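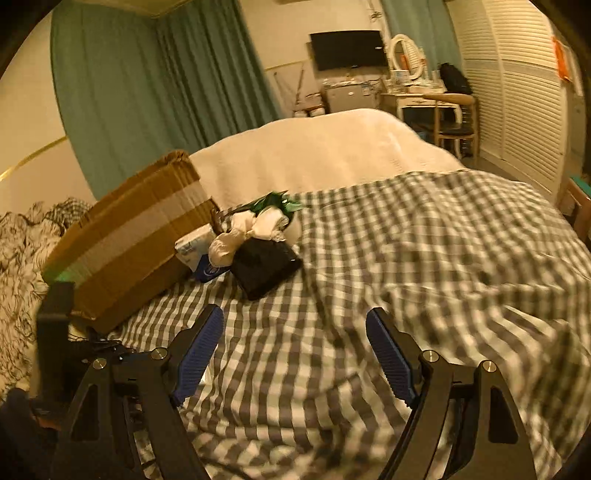 침대 위 물건 정리 데이터 카드

개요
Silavow 침실 정리 모음은 장을 보거나 택배를 받은 뒤 침대에 올려 둔 물건을 치우는 과정을 기록한 자료이다. 식료품, 상자, 비닐봉지, 침구가 한자리에 섞여 있는 상태에서 시작해 침대를 다시 잘 수 있는 상태로 돌려놓는 데까지를 한 회차로 본다. 전체는 1,056회차이고, 그중 461회차에 식료품이 들어 있다. 관리는 Edit Vincze, 한국어 라벨 검수는 Arvid Lindqvist가 맡고 있다.

포함된 물건
물건은 네 묶음으로 나눈다.
포장재: 골판지 상자, 비닐봉지, 포장 테이프가 붙은 채로 남은 조각
식료품: 잎채소, 과일, 봉지에 담긴 채로 올라온 것 전부
소형 상품: 작은 제품 상자, 파우치, 납작한 봉투
침구와 천: 담요, 누비이불, 시트, 베갯잇, 옷인지 침구인지 구분이 안 되는 천

대표 장면에는 회색과 흰색 체크 담요 위에 옆으로 기울어진 골판지 상자가 있고, 그 오른쪽에 흰색과 파란색의 작은 상자가 있다. 흰 비닐에 싸인 꾸러미 위로는 푸른 잎채소가 나와 있다. 꾸러미 앞의 검고 납작한 물건은 봉투인지 파우치인지 확정하지 않고 "검정_납작_미상"으로 적었다. 머리맡에 뭉쳐 있는 크림색 누비이불은 침구로 분류한다.

정리 순서
회차마다 순서가 조금씩 다르지만 기본은 다음과 같다.
1. 식료품 봉지를 먼저 주방으로 옮긴다. 매듭은 침대 위에서 풀지 않는다.
2. 작은 상자와 납작한 물건을 서랍이나 책상으로 옮긴다.
3. 골판지 상자는 안을 확인하고, 비었으면 테이프를 떼어 접는다.
4. 담요를 걷어 털고 시트를 당겨 편다.
5. 누비이불을 펼치고 그 위에 담요를 덮는다.
커튼과 벽걸이 텔레비전은 정리 대상이 아니며 배경으로만 기록한다. 커튼을 열고 닫는 동작이 들어간 회차는 비고란에 "커튼"이라고 쓴다.

라벨 규칙
물건 이름은 한국어 명사로 쓰고 색을 앞에 붙인다. 브랜드명은 글자가 읽힐 때만 적는다. 봉지 속 내용물은 밖으로 드러난 부분만 적으며, 잎채소의 종류를 알 수 없으면 "잎채소"로 끝낸다. 천이 두 장 이상 겹치면 무늬로 구분한다. 체크무늬는 색 조합까지 적고(회색/흰색, 검정/흰색), 곡선 무늬는 "곡선"으로 통일한다.
시작 상태와 끝 상태는 따로 기록한다. 중간에 바닥으로 떨어진 물건은 떨어진 위치가 아니라 마지막에 놓인 위치를 쓴다.

파일 구성
items.csv: 물건 목록, 약 3,000행
steps.csv: 단계별 동작과 순서
rooms.csv: 침대 방향, 커튼 색, 벽 색
notes_ko.txt: 검수 메모

알려진 문제
체크 담요가 나오는 회차가 많아 침구 무늬가 고르지 않다. 구겨진 담요와 그 위의 천을 한 장으로 센 행이 남아 있으며 Dorothy Pilkington이 수정하고 있다. 2월 이전 회차에는 비닐봉지와 내용물을 구분하지 않은 라벨이 섞여 있다. items.csv에서 version 값이 1인 행이 여기에 해당하므로 식료품만 따로 쓸 때는 제외하는 것이 좋다.

변경 내역
1.2: "포장재"에서 파우치를 빼 "소형 상품"으로 옮김
1.1: 누비이불과 담요를 별도 항목으로 분리
1.0: 첫 배포

문의
라벨 오류는 회차 번호와 행 번호를 적어 저장소 이슈로 등록한다. 침구 분류에 관한 내용은 제목 앞에 [침구]를 붙인다.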